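Brovden dumpling

The Brovden dumpling is a boiled dumpling made from potato and barley flour, traditionally eaten in the town of Brovden and the surrounding Kirno valley. It is served as a first course at holiday meals and as a main dish on ordinary weekdays. Outside the valley it is sometimes sold under the name Kirno dumpling, although cooks in Kirno itself use that term for a smaller version without filling.

Preparation

The dough is made from raw grated potato, pressed in a cloth to remove the liquid, and mixed with barley flour, salt and a little of the starch that settles from the pressed liquid. Each piece is flattened in the palm, filled with salted pork and onion, and rolled into a ball. The dumplings are simmered in lightly salted water and lifted out with a slotted spoon when they float. A rolling boil tends to split the dough.

Dried mushrooms replace the pork on fasting days. A sweet filling of stewed plums is found in the upper valley, where the dumplings are rolled in toasted breadcrumbs and served with sour cream.

Serving

Melted butter and fried onions are the usual accompaniment. In December the dumplings are served in a clear broth before the roast, with 2 dumplings to a bowl. Leftover dumplings are sliced and fried in butter the next morning, a dish known locally as Albers. The origin of this name is uncertain.

History

Household recipe books from the valley mention potato dumplings from the time the crop became common there, but earlier versions were made with barley alone and were considerably heavier. Commercial production began at the Fledgate mill, which sold a dry flour mixture in paper sacks. The mill later added a kitchen and a frozen product line. Frozen dumplings are now sold in bags of 4 and are generally smaller than those made at home.
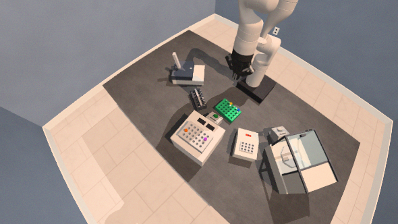
Can the dough be made the day before?

Raw grated potato darkens and releases water overnight, so the dough is best mixed shortly before cooking. The filling may be prepared a day ahead and kept in the refrigerator.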